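The Long Life of a Good Carpet

My grandmother bought exactly one carpet in her life, and she talked about it the way other people talk about a first car. It came up the stairs in December on the shoulders of two cousins, and it outlasted both of their marriages.

I thought of her a lot during the afternoon I spent at Pedano, a little repair shop in the town of Purkance, where Baldur Bjarnason has been mending floor coverings for 11 years (he started out in shoes, and still keeps the tools). He's a patient man who will happily talk for an hour about backing, and I let him, with a cup of coffee going cold on my knee.

"People give up on a carpet almost 80 percent too early," he told me, and then laughed and admitted he'd made up the number. What he means is that a burn or a worn edge looks like the end of things when it's really an evening's work. He cuts a plug from under a sofa or inside a closet, lines up the pile, glues it down, and leaves a heavy book on it overnight. He charges $100 for most small jobs, and a new carpet for the same room might run you $1000 before anyone has moved the furniture.

His other advice is plainer still. Vacuum slowly, in two directions. Blot a spill and leave the scrubbing brush in the cupboard. Turn the rug around every spring, even if the dog complains!
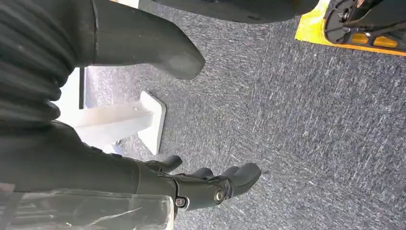
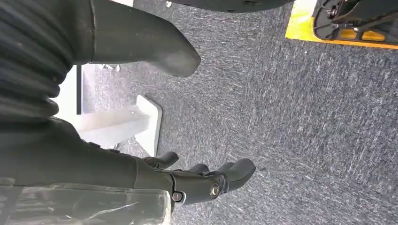
Three dark fingers, low over the floor, in both pictures.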